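Hedeck two-finger gripper kit review: six months on a sorting cell

Our cell at the Badutville shop does one dull job. It picks mixed secondhand toys and small household goods off a flat table and puts them into totes for grading. The arm is an older six-axis machine that we bought used and have no complaints about. The gripper that came with it was the weak point, and in November we replaced it with the Hedeck parallel kit. I have now set it up, crashed it, taken it apart and set it up again, so this is a fair time to write about it.

What you get

The kit costs 1299 without the wrist camera bracket and 1790 with it. We bought the one with the bracket. In the box are the gripper body, two black fingers, an adapter plate, a cable with connectors at both ends, a bag of screws and a simulation model you download with the serial number. There is a printed quick start sheet and a much longer manual online. The sheet leaves out the torque values, so go straight to the manual.

Mounting

The adapter plate fit our flange with no rework. The dowel pin was tight and needed a light tap. Run the cable before you tighten the plate, as the connector faces the wrist and there is little room for a hand once everything is on. I left a loop big enough for the last joint to turn fully both ways, then tied it down in two places.

Wenjie Kong, who looks after our controls, had the gripper answering commands before lunch. The one snag was the payload setting. The gripper weighs 958 grams with fingers, and the setup page fills in the weight of the body alone. With the wrong number in there the arm sagged a little in hand-guiding and threw a collision stop on fast moves. Type in the full weight and the center of mass from the manual and both problems go away.

Simulation model

I did not expect to use this part much and it has ended up being what I open most. The model has proper collision shapes on the fingers, and the wrist camera view can be placed to match the real bracket. We loaded it into our simulator with a cluttered table of scanned and modeled objects and worked out finger opening, approach height and closing force there before moving to the real table.

Curved bodies are the hard case for flat fingers. Toy cars are a good test because the sides bulge and the fenders stick out, and if one finger lands early the car turns before the other one gets there.

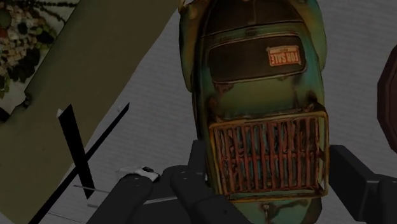
Wrist view in simulation, fingers on either side of the grille on the rusty car model.

For cars like that one we settled on a grip near the front end, with the fingers closing slowly over the last part of the stroke. Gripping farther back at the widest point of the fenders looked fine on paper and gave us more twisted picks when we ran it.

The friction default in the model is too high for bare fingers. We lowered it until the simulated slips matched what we saw on the real table. Hedeck should publish a measured figure.

Force and stroke

Force is set in percent, and the manual has a chart to convert it. The low end is gentle enough for thin plastic. The middle range handles die-cast pieces well. I would stay out of the top range unless the part is solid metal – we cracked a windshield on a plastic truck that way.

The position readback is steady and we use it to tell whether a pick is good. If the fingers close past the expected width, the program opens, backs off and tries again.

Upkeep

Wipe the fingers at the end of each shift. Ours pick up dust and old sticker glue, and the glue changes the grip more than you would think. Every month I check the finger screws and run the homing routine with nothing in the jaws.

In the spring a bad waypoint drove one finger into the edge of a tote. The finger bent slightly and the jaws no longer met square. Swapping it took four screws and a re-home. A pair of spare fingers came from Powell, the distributor, in 2 days. Check the slide for play while the finger is off. Ours had none.

The rubber pads are sold separately, and I think they should be in the box. We tried the Drillano pads instead, which are cheaper and thicker. They hold well but you have to reset the zero width after fitting them, and one started to peel at the corner after more than a month of daily use.

What I don't like

The status light sits on the side facing the wrist bracket and is hard to see from the operator's spot. The software updater needs the arm in manual mode and doesn't say so until it fails. The camera bracket has a single tilt screw, and it will drift unless you use thread locker. Mark the angle with a paint pen so you can put it back.

Would I buy it again

Yes, with the bracket and a spare pair of fingers on the same order. If your parts are all boxes with flat sides, a cheaper gripper will do the job. For mixed goods with odd shapes, the slow close and the width readback are worth the price.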